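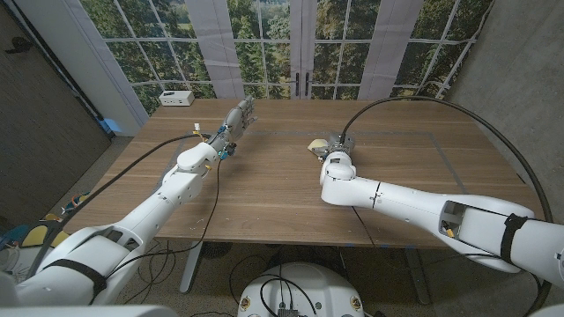

Two arms at a long wooden table.

What the Number on Your Door Is Worth

According to the free reading on the Drirkov website, I live in a 4. A 4 house is a house of labor, order and limits. Its people pay their bills and keep their gutters clear. They rarely throw parties, and when they do, the guests go home early and feel they have accomplished something.

I have not cleaned my gutters in two years, but let's move on.

House numerology has come to Fleltamden, and it came the way most things come to Fleltamden, through real estate. Solgate, whose signs you'll have seen planted in half the front yards on the east side, now prints a "home vibration" on its listings, between the square footage and the school district. A bungalow on Tully Street went up in March as "a warm and nurturing 6." It has a damp basement and a view of the tire place. I walked past it on a Sunday and felt very little nurturing, though I was on the other side of the street and may have been out of range.

I should say that I like this stuff. I read my horoscope, and my birthday number, and once I read a whole book about the hidden meaning of my middle name, which is spelled wrong on my birth certificate and so has presumably been doing its hidden work on somebody else. The pleasure of a birthday number is that you're stuck with it. You didn't choose it, you can't trade it in, and all you can do is squint at it and decide that yes, now that you mention it, you have always been stubborn. It costs nothing and it gives relatives something to say at dinner.

A house number is another animal. It was handed out by the county so the fire truck could find you. Somebody stood at one end of the street and started counting, odds on one side and evens on the other, and skipped a few in case anyone built on the empty lots. If the universe was speaking through that person, it was speaking in a very flat voice and wanted to be done by lunch.

The numerologists have an answer ready for this. The universe, they say, works through the county. Fine. I can't prove it doesn't, and I've stood in line at the county building long enough to believe that time runs differently in there. What I can't swallow is the next step, where the number turns out to be bad and can be fixed for a fee.

The Drirkov people offer what they call an address correction. You pay up to $900, depending on how much is wrong with you, and they tell you which small letter or digit to stick on the inside of your doorframe to bring the total around to something better. An A counts as one, so a 4 with an A on it becomes a 5, and a 5 is a house of travel and surprise. The letter goes on the inside so as not to confuse the mail carrier. Evidently it does confuse fate.

I tried it for free. I cut an A out of a cereal box and taped it up by the coat hooks. For a few weeks I waited for travel and surprise. The water heater went, which I suppose was one of the two.
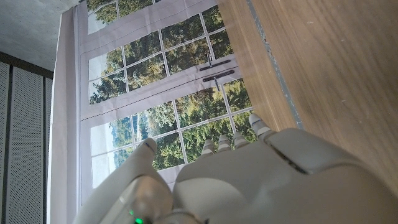
You're being a snob about a harmless thing, a reader told me after I grumbled about all this in an earlier column. She had moved into a 7 after a hard divorce, she wrote, and being told that a 7 was a house for rest and quiet thinking gave her permission to sit in a chair for a whole winter and not apologize to anyone. Did it matter if the number did that, or the chair?

I've thought about her letter more than I'd like. I think she's right, and I think she got her money's worth, mostly by not spending any. She took a number she already had and made some use of it. That's the old deal, the birthday deal, and I have no quarrel with it.

My quarrel is with the listing sheet. Once a number is printed next to the price, it starts leaning on the price. I've now heard a grown man at an open house ask whether the seller would come down a little on account of it being a 4. He had not asked about the roof. The agent, to her credit, looked tired.

So if you're house hunting around here, by all means add up the digits on the mailbox. Do it in the car, enjoy it, tell your sister. Then go down and smell the basement. And if anyone wants a house of labor and limits, mine may come up for sale before I get around to the gutters. I'll leave the A.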